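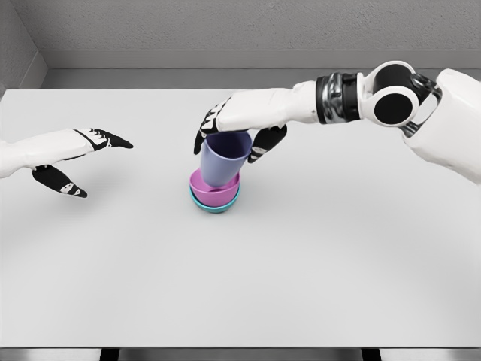 这份数据里的器皿尺寸用什么单位？

一律用毫米。原目录上写的是英寸或旧式规格号，换算前的写法保留在 size_raw 字段里。

Stidlow 餐具目录转录集

README，随数据一起分发。换版本时请把旧的 README 也留着，字段名改过。

内容

本数据集是 Stidlow 陶瓷厂销售目录的文字转录，共 26 册，最早的一册印于 1930 年。目录原本发给各地经销商，内容是杯、碗、盘、壶、调味罐的型号、尺寸、釉色名称和批发价。每册目录对应一个 CSV 文件，每行是一个型号。同一型号如果在几册里都出现，就有几行，不合并。

数据里没有目录扫描件。扫描件的授权只允许在 Skokia 阅览室内查看，想核对原页的人可以凭 page_ref 到那里调阅。

文件

catalogues/ 各册转录，文件名为册号加 .csv
glaze_names.csv 釉色名称对照表
shape_codes.csv 器形代码表
corrections.txt 已知错误和更正记录
LICENSE.txt 许可文本

所有文件为 UTF-8 编码，逗号分隔，首行是字段名。用 Excel 直接打开时，型号前面的零会丢，请用导入功能，并把 model_no 设为文本列。

字段

catalogue_id：册号，按印刷先后编排。
page_ref：原目录页码。插页没有页码，写作前一页页码加字母 a。
model_no：型号，照原样抄录，包括斜杠和空格。
shape_code：器形代码，由转录者根据目录标题归类，查 shape_codes.csv。
name_raw：目录上的商品名，不译。
glaze_raw：目录上的釉色名，不译。
glaze_group：归并后的釉色组。
size_raw：原尺寸写法。
diameter_mm、height_mm：换算后的口径和高度。目录只给一个尺寸时，另一个留空。
price_raw：批发价，保留原货币和原写法。
set_id：成套出售的器皿共用一个套号，单卖的留空。
note：转录者备注。

空值就是空字符串，没有用 NA 或 0 代替。价格为零的几行是随套赠送的茶匙托，不是漏抄。

转录方法

第一遍由 Hertta Toivonen 对着原册录入，第二遍由 Sang-wook Nam 对着原册校读，两人意见不一致的地方写进 note。没有使用文字识别软件。目录用的是很细的窄体字，3 和 8 在油墨重的页面上很难分开，试过一次识别以后就放弃了。

尺寸换算取整到毫米。旧式规格号的换算依据是目录末页附的对照表；没有附表的册子，沿用相邻年份的表，并在 note 中写明“借表”。

釉色

釉色名称是这份数据里最麻烦的部分。厂方喜欢改名，同一种浅蓝在不同年份叫过“晨雾”“亚麻花”“湖蓝二号”。glaze_names.csv 收了 66 个名称，归成若干组。归组的依据是厂方的配方号，配方号查不到时看目录里的文字说明。印刷色样没有作为依据，纸张泛黄后色样靠不住。

只有名称、没有配方号也没有说明的釉色，glaze_group 写作 unknown。请不要按字面意思替它们归组，“象牙”这个名字就至少用在过一种带绿的釉上。

已知问题

第四册缺末尾的价目页，这一册的 price_raw 全部为空。

有两册目录的前半部分被水浸过，近 61 行的尺寸是靠后来的重印本补的，note 中写作“据重印本”。重印本和初印本的尺寸不一定一致，做统计时建议把这些行去掉。

嵌套碗的口径，早期目录给的是最大一只，后期改成每只分别列出。早期的行只填了一个值，不能当作整套每只碗的尺寸来用。

杯子的高度有时含杯碟，有时不含，目录自己也不统一。能从上下文判断的已经写在 note 里，其余照抄。

器形代码里“浅碗”和“深盘”的界线是我们定的，厂方没有这个区分。如果你的工作和这两类有关，请回到 name_raw 重新分。

适合与不适合的用途

适合用来查型号、排年代、比较釉色名称的变化，也可以给旧货鉴定作参考。不适合推算产量或销量，目录里列出的型号未必都生产过，Lahtinen 系列就有几款只见于目录，没有找到实物。批发价没有按物价调整，不同年份之间不能直接相减。

许可与引用

转录文字可以自由使用和修改，注明“Stidlow 餐具目录转录集”及版本号即可。目录中的商标归原权利人所有，Grindeo 贴花图案的名称也在此列，本数据只收名称，不收图样。

更正

发现错误请写明 catalogue_id、page_ref 和 model_no，并附上你认为正确的写法。更正每年四月集中并入，平时先记在 corrections.txt 里。如果依据的是手头的实物，请一并写出底款文字，量口径时量外沿。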